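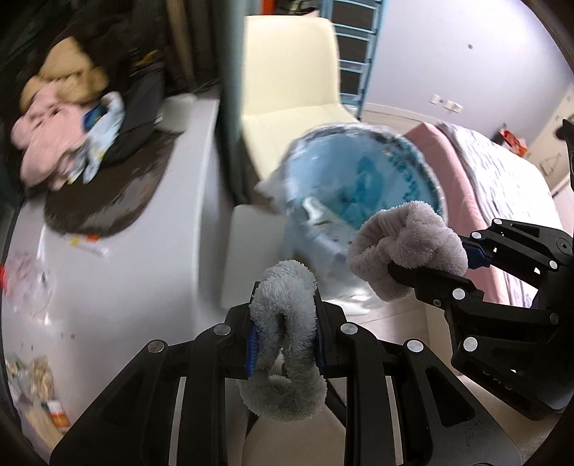
卧室一角。塑料膜包裹的浅蓝色圆形物件，后方为米白色靠背椅，右侧为床铺。

关于本宅卧室年末物品整理的若干说明

26/12/2018

本宅卧室的年末整理工作已进入第二阶段。第一阶段以衣物为主，相关情况已在上一篇中说明，不再重复。本阶段处理的是衣物以外的零散物品，重点为未拆封物品，兼及座椅、置物架和床上用品的使用安排。现将有关做法记录如下，供本人日后查阅，也供来信询问的几位读者参考。

一、未拆封物品的处理

去年3月以来，本人陆续购入和收到的小件物品中，有一部分始终没有拆开包装。此类物品体积不大，分散在抽屉、床底和架子下层，平时不易察觉，到集中整理时才发现数量可观。经逐件登记，未拆封物品共18件，其中8件当场决定留用，其余转入待处理箱。

留用与否，依据以下标准判定：一年之内有无明确的使用计划；家中是否已有功能相同且状况良好的物品；存放是否需要占用现有的常用空间。三项之中有两项不利的，原则上不予保留。这一标准由Melur Oei最早提出，她在整理自己的储藏间时沿用多年，本人略作调整后采用。

文首照片中的浅蓝色圆形物件即属于未拆封物品。该物件边缘为深蓝色，带有蓝色印刷图文，外层透明塑料膜已有较多褶皱。登记时对其归类曾有不同意见。Hendrik Shabalala认为颜色与房间中的置物架接近，应予留用；本人认为颜色不宜作为留用的依据，仍应按上述标准办理。最后的处理意见为暂缓，登记簿中注明“待定”，外膜不拆。

外膜问题需要单独说明。以往整理时，本人习惯先将全部包装拆除，再考虑物品的去向，结果转赠时对方收到的是没有包装的东西，彼此都有些尴尬。自本次起，凡去向未定的物品，一律保留原包装。包装破损的，另装入干净的透明袋，袋口折好，不使用胶带。胶带在冬季容易发脆，来年揭下时留有残胶，清除费时，上次为此用去了半个下午。

登记簿采用Pleltach的横格本，每页一栏，写明名称、颜色、来源、存放位置和处理意见。有读者建议改用电子表格。本人试用过一段时间，整理时双手不便，往往事后补录，错漏较多，现已恢复手写。

二、座椅

卧室内的米白色椅子靠背较高，座面较宽，适合阅读，也非常适合堆放衣服。后一种用途在过去几年中逐渐占了上风。

自本阶段起，椅子不再承担临时存放职能。当日穿过但尚不需清洗的衣物，统一挂在门后挂钩上，次日早晨处理完毕。整理期间，椅面可以作为分拣台使用，物品逐件取放，当天收工前必须清空。本条执行情况尚可，前三天全部做到，第四天有一条围巾过夜，已补记。

椅子的位置也有过讨论。曾考虑移至窗边，采光较好，但离床过远，晚间读书后放书不便。目前维持原位，开春后再议。

三、置物架

靠墙的浅蓝色金属置物架为横杆式结构，挂放轻便物品较为合适。该架原为晾毛巾之用，后来挂过皮带、帆布袋、台历，以及一把本人至今没有弄清用途的长柄刷子。

本次整理后，拟将横杆按高度分配：上部挂帆布袋和帽子，中部挂次日需要携带的物品，下部原则上留空，便于清扫墙脚。需要注意的是，置物架系斜靠放置，挂重物时应从下往上挂，取时从上往下取，避免整体前移。冬季大衣不得挂在架上，本人已有一次教训，此处不展开。

墙面为偏浅的灰紫色，磕碰后痕迹比较明显，补漆时调色也很困难。本人曾持Naidoo的色卡比对，相近的有两个编号，在日光下和灯光下得出的结论不同，至今未下单。墙上白色面板附近不得遮挡，置物架及所挂物品均应留出间距，以便开关和检修。

四、床上用品

白底灰色花纹的被子继续使用，不列入更换计划。该花纹类似随手涂写的线条，看久了并不厌烦，而且少许褶皱不易显眼，对每日早晨的整理要求较低。粉色的一层铺在靠外一侧，与被子颜色并不相配，家中来客时常有人提出。本人的意见是，两者各自完好，均无更换理由。

整理期间，床面可以临时摊放待登记物品，但应遵守以下规定：

摊放前将被子铺平，不得把物品塞在褶皱里；
有灰尘的物品先擦拭，再上床；
尖锐物品不上床；
当晚就寝前全部移走，未登记完的装箱，箱子放在门边。

最后一条看似多余，实则最难落实。整理到晚间十点以后，人容易产生“明早再说”的想法，随后便抱着枕头去睡沙发。去年此事发生过两次。

五、费用

本阶段支出共计321元，包括收纳盒、透明袋、登记簿及一套布质标签。收纳盒购自Drernau，尺寸与床底高度相符，唯盒盖偏紧，需双手按压方能扣合。标签购自Nuston，布面可用铅笔书写，擦改方便，但洗后字迹变淡，不宜用于需要清洗的物品。

全年整理预算为1,000元，目前仍有结余。结余部分不用于购买新的收纳用品。此前曾出现为存放收纳盒而另购收纳盒的情况，应引以为戒。

六、后续安排

待处理箱内的物品将分两批转出。第一批联系亲友，由对方自行挑选，不作推荐，也不催促。第二批送至附近的旧物交换点，送出前再核对一次登记簿，确认没有误放的证件、钥匙和票据。前年曾将一把备用钥匙夹在杂物中送出，后经对方好心归还，此后核对一环不再省略。

“待定”物品，包括前述浅蓝色圆形物件在内，保留至明年3月。届时仍无使用计划的，按转出办理，Hendrik Shabalala届时如仍有意见，可以直接取走。

另有读者来信询问床底是否应当完全清空。本人的做法是保留一排收纳盒，外侧留出拖把进出的距离，盒内只放换季寝具。床底深处暂不启用，那里取物需要趴在地上，凡是放进去的东西，基本等同于没有。

第三阶段为书籍和纸质资料，开始时间未定，登记簿余页应当够用。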